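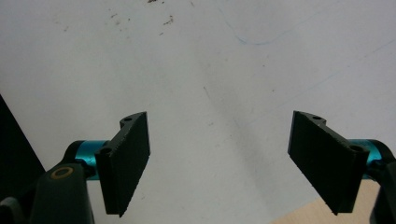
4. Fitting the fingers and checking the pair

This section covers the Jumby hand-held gripper, built from the Jandex printed parts set. Complete section 3 (printing and cleaning up) before starting. Both grippers of a pair are assembled the same way.

4.1 Fitting the finger pads

1. Push the bushing into the arm until it sits level with the surface. Do not hammer it.
2. Slide the pivot through the arm and the lower hole of the pad bracket.
3. Fit the pad with its textured face inwards and tighten the screw until the pad no longer rocks.
4. Repeat for the second finger.
5. Open and close the fingers by hand. They should move freely over the full travel, with no scraping.

Note: A slightly ragged lower edge on a printed pad does not affect grip. Trim loose strands with a sharp knife - do not sand the textured face.

Caution: Keep hands clear of the linkage when the trigger spring is fitted. It closes quickly.

4.2 Preparing the bench

1. Lay a plain white mat over the table top. Marks and crumbs should be wiped off before calibration.
2. Clear a working area at least 27 cm deep in front of the operator.
3. Run the cables off the side or near edge of the table and tape them down where they might catch.

4.3 Checking the pair

1. Connect both grippers to the Grundus hub and wait 14 seconds.
2. Confirm that the indicator on each gripper is green. If either is not, go to section 7.
3. Stand a small capped bottle in the middle of the mat.
4. Hold one gripper in each hand and bring them in from either side of the bottle.
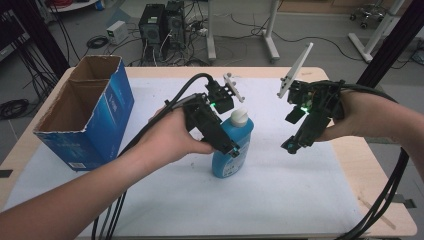 Figure 4-2. Pair check with a bottle between the two grippers.

5. Close one gripper on the bottle, lift it clear of the mat and set it down again. Repeat with the other.
6. Read the travel count in the Londoño software. A fully open gripper should read 1,081. If it reads lower, loosen the pivot screw a quarter turn and repeat from step 5.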